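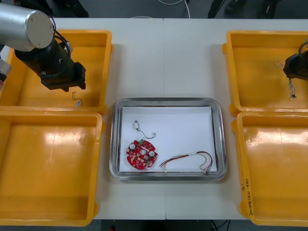 Chauhan wrote:

> Sorting by part type is fine until you have to put something back together. I had every motor I owned in one bin and every harness in another, all very tidy, and then spent an entire evening trying to work out which plug went with which board. Has anybody on the list found a halfway point? I'm talking small stuff, salvage mostly, nothing bigger than my palm. Bins, bags, trays, I'll try whatever. I've got 26 drawers and I hate all of them.

Oh boy, do I know that evening! I've had that evening more times than I'd like to admit, and I wound up with the same drawers, too (mine stick when it's humid, do yours?).

What I do now is pretty low-tech. One project's bits go in a steel tray with a sheet of plain white paper in the bottom, and they stay together in there until I've written down what belongs to what. A board, its motor, its harness, whatever came out together. Only after that does anything go off to a yellow bin. The paper is the part I'd push on you hardest – those skinny dark motor leads disappear against bare metal, and you can scribble right next to the part. "Red/yellow to left side," that kind of thing. When I'm done I fold the sheet up and it goes in the bag with the harness. Ugly, but I can read it two years later.

I get by with 4 bins on the bench, two on each side and the tray in between. I tried more and just ended up reaching over things and knocking them down. My labels are boards, motors, wire, and "ask Ludar list," and yes, that last one fills up fastest.

On harnesses: please don't wind them up tight! I did that for years with little twist ties and got kinks right behind the plug, always right behind the plug. Now I lay them in a loose curve and let them be whatever shape they want. If there's sleeving on it I leave it on, even when it's grubby. I stripped a whole batch of it once and could not get the wires to sit together again for love or money.

Round boards are a pain in any drawer with square dividers, so those I bag flat, one per bag, with a piece of card behind. The antistatic bags I use are the Dusero ones, the medium size. Someone here told me the small ones were fine for palm-size boards and they are not, unless your palm is a lot smaller than mine.

I did do a count last May when I moved benches, and it came to 684 bagged pieces, 17 of which I couldn't identify at all. Still can't. If anyone wants to take a crack at those I'll write up a list with the wire colors and plug sizes.

Oh, and does anybody still have the Plelska label template, the one with the two narrow lines? The link in the archive is dead and my copy went with the old laptop. I'd need it in the wide format if there is one, but I'll take either.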